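April 22, 2023

Up before seven and out to the allotment while it was still dry. The first earlies are in at last, nine rows, though the bottom end is heavy clay and I doubt much will come of it. Till Mühlbauer came by with the rest of his seed onions and stayed for tea. He thinks I should wait until May for the beans. I probably will.

Water butt is leaking again at the tap. I wound tape round it and put a bucket underneath. A new tap from Aitken is cheap enough — it is the emptying I don't fancy.

Back by one. Soup, then the accounts for the hall roof. We have 1,496 in and need 2,000, so the May sale will have to do better than last year's.
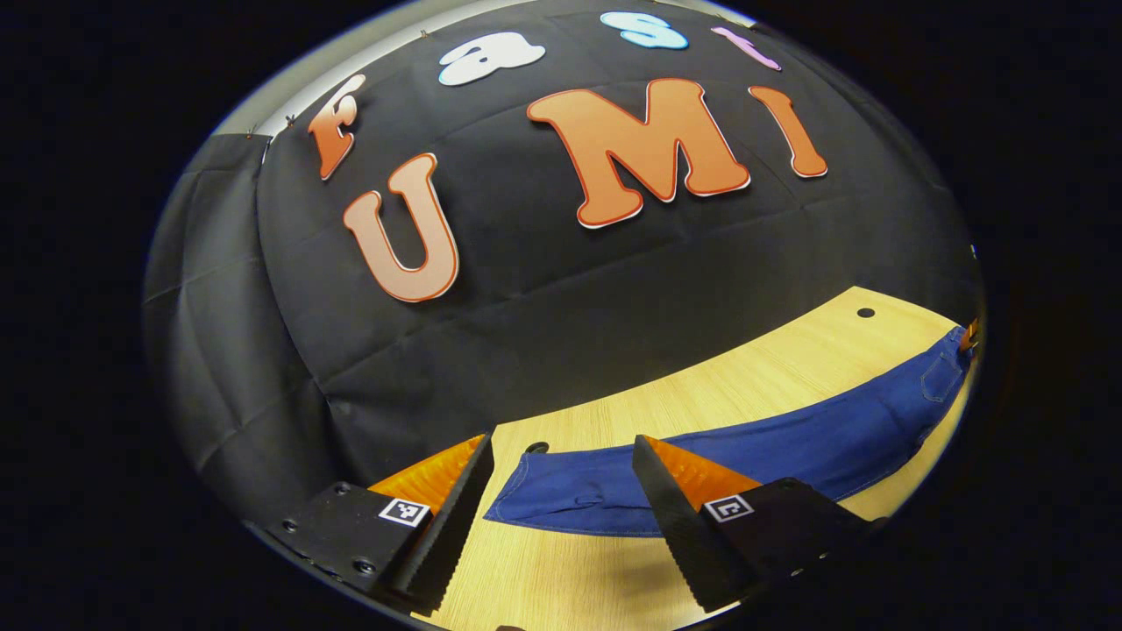

Rang Mum at six. Her knee is easier and she has been to the shops twice this week. Bath, and early to bed — my back is stiff from the digging. Must remember to move the tomato trays off the sill tomorrow.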